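Omarmont Workshop Gallery: The Lid Fault

Posted 4/21/26 by Ese Ugwu

Welcome back to the gallery, which has been quiet for a while, mostly because our two arms had been behaving and good behaviour makes for dull pages. That streak is over. We had a fault on the box job, it took us an embarrassingly long time to find, and I was told that whoever swore loudest at it would have to write it up. So hello.

For anyone who has wandered in from the main site: the Akel cell is a two-arm set-up on a big white table. The job we gave it is to put the lid on a shallow box. A child of four can do this while watching cartoons. Our cell had done it well enough to be trusted with a long unattended run, and on cycle 22 of that run the right arm decided the lid was 21 millimetres further away than it really was, and a good deal lower. It pushed down on the table. The table, being a table, did not give way. The force limit is supposed to trip when that happens, and it did trip, eventually, after a pause in which I aged noticeably.

No one was hurt. I was well outside the tape with a cup of tea, most of which survived. We pulled the power, filled in the incident form (two pages, one of them asking about ladders) and then put everything back to work at crawling speed to see if we could get it to misbehave again on purpose.

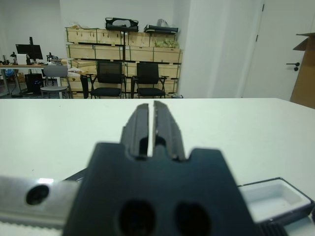

Fingers over the table during the slow runs, tray waiting at the lower right. Office chairs well back, as per the new rule.

The new rule, since people have asked, is that chairs live on the far side of the tape and so does anyone sitting in them. It was also the old rule. The difference is that it's now printed in a larger font.

Our first theory was the fingers. It's always the fingers. Moroz, the shop that machines our spares, had sent a fresh pair in the week before the fault, and it was very tempting to blame them for everything including the weather. We took the fingers off, measured them, measured them again with a better caliper, and found they were exactly what we had ordered. I have apologised to Moroz. They were gracious, in the way people are when they plan to bring it up for years.

Second theory was the cable. When a cable pulls tight over a joint it can drag on the wrist and confuse the force reading, and we've been caught by that before. We re-dressed the lot and left more slack. The arm went on to make precisely the same mistake, with a nicer-looking cable.

Third theory was Skeltance, which is the software that keeps track of where each arm thinks it is. I had been avoiding the third theory because I wrote a fair chunk of the set-up for it. You can probably see where this is heading.
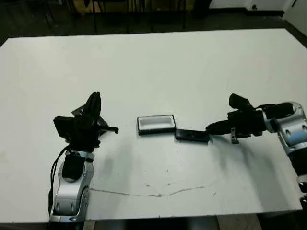 The two arms are meant to share one idea of where the table is. Each one has its own base, so each needs its own offset, and those offsets are stored in a calibration file that gets loaded at start-up. If the file fails to load, Skeltance is supposed to stop and complain. What it did was shrug and use the previous file, which dated from before we moved the right arm's base. The left arm hadn't been moved, so its old numbers were still perfectly good, and it went about its business looking innocent. The right arm was working from a map of somewhere it used to live.

Why did it take until cycle 22 to show up? The cell restarts itself if it loses contact with the controller for more than two seconds. It lost contact once, overnight, restarted, missed the new file and picked up the old one. The log recorded this faithfully, at a warning level we had switched off in order to keep the log tidy. It is no longer tidy. I've come to find the clutter reassuring.

Fixes so far, for those who like that sort of thing:

Skeltance now refuses to start without the current calibration file. It's quite rude about it.

Automatic restarts are off. If the cell stops, it stays stopped until a person has walked over and had a look.

Each arm does a slow touch on a known point before its first cycle, and if the two disagree about the height of the table, neither gets to move.

The force limit has been brought down, and the delay before it trips has been cut to 96 milliseconds. We're still arguing over whether that should be shorter. The argument is being conducted by email, with graphs.

We'll stay at reduced speed with someone standing at the stop button until May, then try another long run if the touch check has kept its nose clean. I have asked not to be on the roster for that one – I'm on the roster for that one.

More pictures when there's something to show. If you run a similar two-arm cell and have an opinion on trip delays, the comment box is open, and I'd especially like to hear from anybody who has already made this mistake and kept their tea.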